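How to Make a Paw Print Keepsake at Home (Without Losing Your Mind)

I've made paw prints of every animal that has lived in my house, which at this point is two dogs, one enormous cat and a rabbit who did not want to take part. Some of them I made while the pet was young and bouncing off the walls. One I made in January, in our old dog's last week, and I'm so glad I did. You can do this at any stage of a pet's life, and I'd nudge you to do it sooner if you can — it's a much nicer afternoon when nobody's crying.

What you need

Air-dry clay or salt dough. I like Imai white air-dry clay because it stays smooth and doesn't crumble at the edges. One pack makes two prints for a medium dog, with a bit left for practice.

A rolling pin, parchment paper, a round cutter or a cereal bowl, a drinking straw, a damp washcloth and a pile of treats. More treats than you think.

If you'd rather make salt dough, mix 2 cups of flour, 1 cup of salt and enough water to bring it together (start with three quarters of a cup). Keep the raw dough well away from your pet. That much salt can make a dog or cat very sick, so I only use it with animals who don't lick everything, and I call the vet right away if any gets swallowed. With our dogs I stick to clay and still watch them like a hawk.

Getting the paw ready

Trim the fur between the pads if it's long. Fluffy feet make a print that looks like a dropped mop! Wipe the paw and dry it well. Then let your pet sniff the clay from a safe distance and just hold the paw for a few seconds, treat, let go, and do it again. My cat needed 3 days of this before she'd put up with it.

Making the print

Roll the clay out on parchment to a little under half an inch thick. Cut your circle, leaving a good inch of space around where the paw will go. Smooth the top with a damp finger.

Now bring the clay to the pet, or the pet to the clay, whichever one wiggles less. Press straight down, right over the middle of the paw, then press each toe gently with your thumb. Lift straight up. Don't rock it, or you'll get double toes. If it's a mess, squish it, roll it and go again (my best one was the fourth try).

Wipe the paw right away, and check between the toes for little bits of clay.

If you want to hang it, poke a hole near the top with the straw. Names and dates go in now too, while it's soft. I use letter stamps from Tistgate, and I set them all out in order first after spelling my own dog's name wrong once. A toothpick works fine if your handwriting is better than mine.

Drying

Clay wants to go slowly. Leave it flat on a rack, out of the sun, and flip it every morning and evening. Mine take three days in summer and closer to five in winter. If the edges start to curl, lay a paper towel over the top and a light book on that. Salt dough can go in the oven at 200 degrees for 3 hours, turned over halfway.

Painting and sealing

I leave most of mine plain, but a thin wash of brown paint wiped back with a paper towel really brings out the pads. Let it dry overnight, then brush on two coats of clear sealer. I use Rundar matte. The glossy kind shows every fingerprint.

Framing it

A shadow box keeps the dust off and leaves room for a collar tag or a tuft of fur. I got mine from Destton, in the deep size, and stuck the print down with strong mounting tape. Leave it lying flat overnight before you hang it.
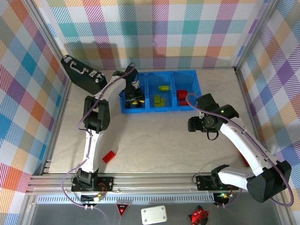 And pick a wall that stays dry. I had one in the bathroom for a while and the clay went soft around the edges, sealer and all, so now the whole gang hangs in the hallway by the leashes.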